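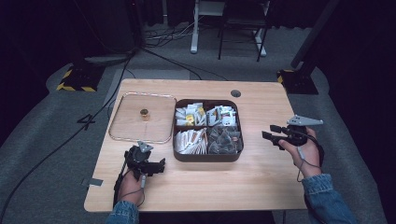 A tea bag is a surprisingly good way to find out what is wrong with a gripper. I learned this on a visit to the Sial workshop in Sevwood, where a small team teaches robot arms to handle the stuff of ordinary kitchens and break rooms, and where I had come to ask about a fault that ate up most of their spring. They do the teaching by hand. An operator takes a gripper in each fist and does the job, and the tools report where they are while it happens. The job that week was tea service, with a divided brown box of sachets and pyramid bags on the right of the table, a clear tray on the left, and a person in denim sleeves working between them. I could have watched for hours!

I got to sit down with the team's lead engineer, who asked me to leave names out and talk about the work, and who then talked about the work with such obvious delight that my notes ran to the back cover of the pad.

The trouble started, the engineer said, with a jump. "We'd play back a session and the left hand would be moving along nicely, and then it would be 50 millimeters away. Then it would be back. A human wrist can't do that. I've tried."

At first the jump showed up in only a few recordings, so they threw those out and carried on. That was the mistake, and the engineer was very open about it. "We treated it like dust on a lens. You wipe it off and forget it. We had 1,664 recordings by the time somebody went through the lot, and almost 200 of them had the jump in them."

What made it worse was that the arm had already been trained on the bad ones. The team has a test arm at their second site, in Dindelby, and one afternoon it reached for a packet, got most of the way there, and lurched sideways into the edge of the bench. Everyone was behind the safety line, and the stop button did what stop buttons are for. The damage came to one cracked finger and a dent.

"I was on the phone with them when it happened, and I heard it," the engineer told me. "A crack, and then a very long quiet. It was only a finger — we print those, they're cheap. But that arm was doing exactly what we had taught it. It had learned our fault and it performed it beautifully."

So they stopped recording and went hunting. They blamed the tracking software first (everyone always does, I'm told), and rolled it back 2 versions. The jump was still there. They swapped the computer. They changed the lights. Then they took the grippers apart on the bench and found that a connector inside the left one had worked loose, just enough to lose contact when the wrist turned a certain way with the cable pulling on it.
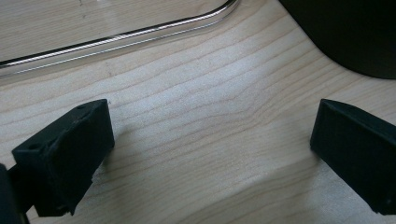
The fingers over bare wood, with the rim of the tray at upper left.

Reaching down into a box of tea, it seems, is just that certain way. Wiping a table had never set it off, and neither had folding cloths. "You need the twist and the reach together," the engineer said, getting up to show me with an invisible gripper. "Elbow out, wrist over, down into the far corner. Tea found it for us. I love tea now."

The repair itself was a locking connector and a clamp to take the weight of the cable. The bigger change was in how they check their work. Zeltance, the in-house program that sorts the recordings, now looks at how far each hand moves from one instant to the next. Anything too fast for a person gets flagged and held back until someone has watched it. Nothing goes to Dindelby without passing that check, and the test arm there runs its first tries at a much lower speed than it used to.

I asked whether they had been tempted to keep the bad recordings and smooth over the jumps.

"Oh, very! That's weeks of people's work. We argued about it over lunch more than once. But you'd be guessing where the hand was, and then teaching the guess. We did them again."

They were still working through the repeats when I visited, and the engineer was already talking about what comes after tea. Sugar cubes, possibly. Then spoons, which everyone in the building seems to be dreading.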